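Vokstead Concentrated Laundry Detergent, Unscented

Item no. 1415
Bottle size: 500 ml
Loads per bottle: 19

Vokstead is a liquid detergent for everyday washing of cotton, linen and blended fabrics. It has no perfume and no dye, and it rinses out well in short cycles. The formula is made for us by Kollár and filled at the Redalden plant.

Use one capful for a normal load. For heavily soiled work clothes, or if your water is hard, use 2 capfuls. The cap has a raised line on the inside; fill to the line, not to the rim. Front loaders and top loaders take the same amount.

Vokstead works from cold to hot. Cold is fine for T-shirts, pajamas and anything worn for a day. Towels and bedding come out better in warm water. Do not use it on wool or silk – the enzymes that break down food and sweat stains will also damage those fibers. Our Istau wool wash is the one to buy for sweaters.

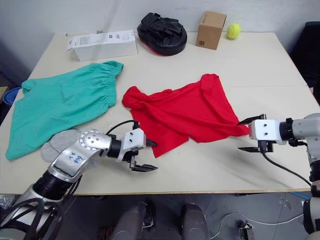
New clothes in strong colors should be washed alone the first time or two. Reds and dark greens tend to hold extra dye from the factory, and no detergent will stop it all from coming out. After that, sort by color as usual. Turn printed shirts inside out and close zippers before they go in.

To treat a stain, put a few drops on the spot, rub gently with a fingertip and wait ten minutes before washing. Do not let it dry on the fabric. Test an inside seam first if you are not sure the color will hold.

Store the bottle upright with the cap closed, away from children and pets. If it has been kept in a cold garage it may turn cloudy. Bring it indoors overnight and it will clear. The bottle and cap can be recycled together where your local program accepts them.

The refill pouch has been out of stock and is expected again in May.

Comments (3)

marshgrass
Does the job on kitchen towels. I wish the line in the cap was easier to see.

twoboysandadog
No smell at all, which I wanted. Grass stains needed a second wash.

pk_dryline
Is the cap the same size on the refill pouch? I threw mine out by mistake.

Related items

Vokstead Refill Pouch
Istau Wool Wash
Vokstead Stain Bar
Mesh Wash Bag, Medium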